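Wogan library adds craft and tackle kits to lending shelf

Library members in Wogan will be able to borrow sewing, beading and fishing kits from September, under an expansion of the district's lending program for household and hobby items.

The kits will be kept at the Wogan branch and can be requested through the branches at Inton and Sultari. Members need only a current library card. There is no fee for a standard loan.

The program began with garden tools and cake tins and now covers 205 items. Borrowing was heaviest over the last school holidays, when most of the children's science sets were out at the same time and a waiting list had to be opened.

Staff said requests for smaller hobby supplies had been coming in at all three branches, mainly from people who wanted to try an activity before paying for their own gear. Fishing tackle was the most common request at Sultari, where the branch is a short walk from the jetty. At Inton, most people asked for beads and embroidery thread.

The contents of each kit will be sorted into clear plastic boxes so that items can be checked quickly when they are handed out and again when they come back. A printed list will go with every kit.
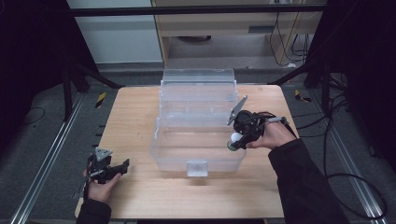 A clear plastic storage box with a hinged lid.

Kits can be borrowed for 2 weeks and renewed once if no one else is waiting. Up to 6 kits will be set aside for schools and community groups, which can book them a term ahead.

Hooks, needles and small scissors will be lent to adult members only. Younger members can borrow the beading kits, although a parent or guardian must sign for the first loan. Bait, fishing line and glue will not be supplied.

Borrowers will not be charged for a few lost beads or a broken needle. Larger losses, such as a reel or a pair of pliers, will be billed at replacement cost. Anything that comes back damaged should be pointed out at the desk so it can be taken off the shelf.

The library is also asking for donations of unused hobby supplies in good condition. It has received 70 spools of thread so far, along with several tins of buttons. Opened paint and rusted tackle cannot be accepted.

Donations can be left at any branch during opening hours. The mobile library will also collect them at its regular stop outside the Clomero hall, between 10 am and noon.

Bookings for the new kits will open at the Wogan desk and on the library website at 9 am on the first working day of September.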